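Noltport bread swap to return after a busy winter

10 April 2025

The little bread swap that has kept a good many Noltport households in toast since the cold weather set in is to carry on through the spring and summer, and it will be moving to a bigger room to do so. The Clilum Hall, at the top of the harbour steps, has offered its long side room for the purpose on the same evening each fortnight, and people who have been squeezing past one another in the old reading room will be very glad of the extra elbow space.

For anyone who has not yet come across it, the swap works much as it sounds. You bake a loaf at home, or two if you have the oven room, and bring it along in a clean cloth or a paper bag with a note of what went into it. You put it on the table, have a chat and a cup of tea, and go home with a loaf that came out of another kitchen. There is no charge, no one minds in the least if your crust has split or your middle has sunk a bit, and those who can't bake are welcome to bring jam, butter or a bag of flour in exchange.

It began with 4 neighbours on Hourani Terrace who had all been given sourdough starter by the same friend and found themselves with far more bread than they could eat. By February the evenings had grown so popular that the queue went down the stairs and out on to the pavement, on what must have been one of the wettest nights of the year, and still people stood there cheerfully with their loaves tucked inside their coats. The swap's own tally puts the number of loaves exchanged over the winter at 945, with 85 households taking part at one time or another.

The range has been a pleasure to see. There have been plain white tins and dark ryes, seeded rolls, flatbreads, a potato loaf that was gone before the kettle had boiled, and a cheese and onion plait that several people are still talking about. One family brought a sweet bread made to a great-grandmother's recipe, written out on the back of an old tide table, and the recipe has since been copied into the swap's notebook along with dozens of others. Copies of the notebook will be on sale at the first evening in the new room, and the money will go towards the hall's heating bill.

A grant of £400 from the Flivalum Fund has also come through, and it will be spent on scales, proving baskets and a few good heavy tins that beginners can borrow and bring back the following fortnight. There is talk of using a little of it for a beginners' afternoon as well, where those who have never handled dough could have a go at kneading without worrying about the state of their own kitchen afterwards. Dates for that will go up on the hall noticeboard once they are settled.

One or two small things will change with the move. Doors will open at half past six, which is half an hour later than before, so that people coming up from the afternoon ferry have time to get there without running. Loaves containing nuts will have a table of their own by the window, and everyone is asked to be careful with their labels, especially where milk, eggs or sesame are concerned. The side room has a level entrance from the car park, so prams and wheelchairs will no longer have to be lifted up the stairs, and this alone has been enough to bring several people back who had sadly given up on the old place.

The bread left at the end of each evening, and there is usually some, will go as before to the breakfast club at the primary school, where it is sliced and toasted the next morning. The children are said to have strong views on the ryes, but the white and the oat loaves disappear very quickly indeed, and the club would be grateful for as many of those as bakers feel able to make.

If you have been meaning to come along and have never quite got round to it, the lighter evenings would be a lovely time to start. The walk up from the harbour is a pleasant one at this time of year, and the tea urn is always on.

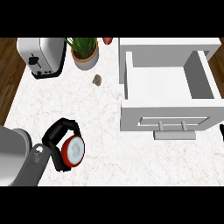 Can I come to the bread swap if I have never baked a loaf before?

Anyone is welcome, and you can bring jam, butter or a bag of flour to exchange instead. Beginners will also be able to borrow scales and tins to take home for the fortnight.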